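How I Get the Crunch Out of Old Towels

My bath towels got so stiff last winter that one of them could practically stand up by itself in the corner. I was ready to toss the whole pile, and then my neighbor Gudrun told me to try stripping them first (she does hers every May, along with the curtains). I've done it four times now and I'm a total convert!

You need plain white vinegar, baking soda, and a washer that lets you pick hot water. Skip the detergent completely. That crunchy feel is mostly old soap and fabric softener that never rinsed out, so adding more won't get you anywhere.

Load the drum about half full. I know, I know, it's tempting to cram them all in, but they need room to slosh. Pour in a cup of vinegar, run the hottest cycle you've got, and leave everything in there when it stops. Then sprinkle in half a cup of baking soda and run it hot again. Don't put the two in together or they'll just fizz and cancel each other out.

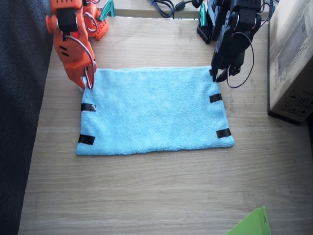

Light blue terry, laid out flat on the table.

Now for drying. Give each towel a good hard snap before it goes in the dryer, which stands the loops back up. I use medium heat and toss in a couple of wool balls, and I pull everything out the minute it's done. If you line dry, bring them in while they're still a tiny bit damp and finish with 8 minutes in the dryer.

One warning: dark towels can bleed in hot water, so wash those by themselves the first time. My old burgundy set turned a white washcloth pink and I still haven't heard the end of it.

After that, go easy on the soap. I use half of what the cap says and no softener at all, and mine stay fluffy for months between strippings.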